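I run the Clurndale Current, the little paper and website you may have picked up at the library or the bakery on Usel Street, and I'm looking for a part-time local reporter. If you like going to meetings other people skip, keep reading!

We print 400 copies a month and post online whenever something happens. The staff is me, Catalina Insaurralde on layout and ads, and a handful of freelancers who file when their day jobs let them. Our last reporter, Renata Gaete, moved over to radio in August (we still talk, she's happy, I'm a bit jealous of her hours) and her beat has been sitting on my desk ever since.

The beat is town government, the two school boards and whatever is going on out in Cisternas, where people keep telling me we don't show up enough. They're right. I'd want you out there at least once a week. The Fivska bus goes most of the way, but a car makes life a lot easier, and I pay mileage.

The job is 20 hours a week, and some 7 of those will be evening hours, mostly meetings. You'd write three or four short pieces a week and one longer one a month – your pick of topic, as long as you can talk me into it. I edit everything myself and I'm pretty hands-on the first couple of months. After that I mostly fix commas.
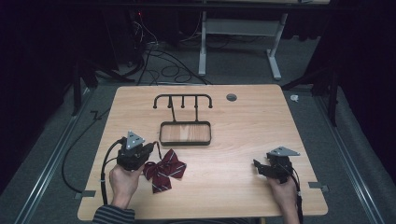
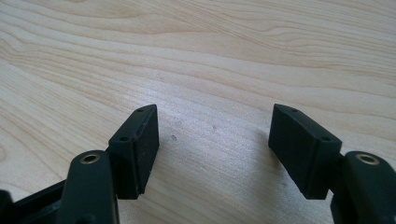
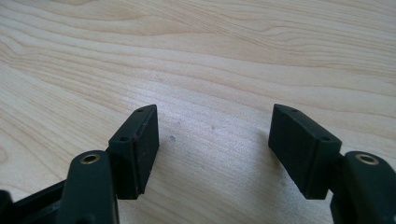

At the table. The bow tie is in the first photo.

What I need from you: clean copy, on time, with the names spelled right. You should be fine calling a stranger back a third time. A journalism degree is nice but I don't have one either, so I won't be checking. If you speak Spanish, tell me, we could really use it. Photos are a plus too, a phone is okay.

Pay is hourly, paid every two weeks, and I'll give you the number in my first reply so you don't waste a morning on an interview. No health insurance, sorry, I wish I could. You do get paid time off and a key to the office, which is upstairs from the hardware store at 41 Usel Street.

To apply, send me a note about yourself and two things you've written. They don't have to be published. Also tell me one story in Clurndale or Cisternas you think we've missed, in a paragraph or so. Please don't write the whole story for me, I don't want free work out of anybody.

Email is best, the address is on our contact page, or drop an envelope through the office door. Catalina and I read everything together and I answer everyone, usually within a week. Questions by phone are fine too, after 10 a.m. please – mornings before that I'm with the printer.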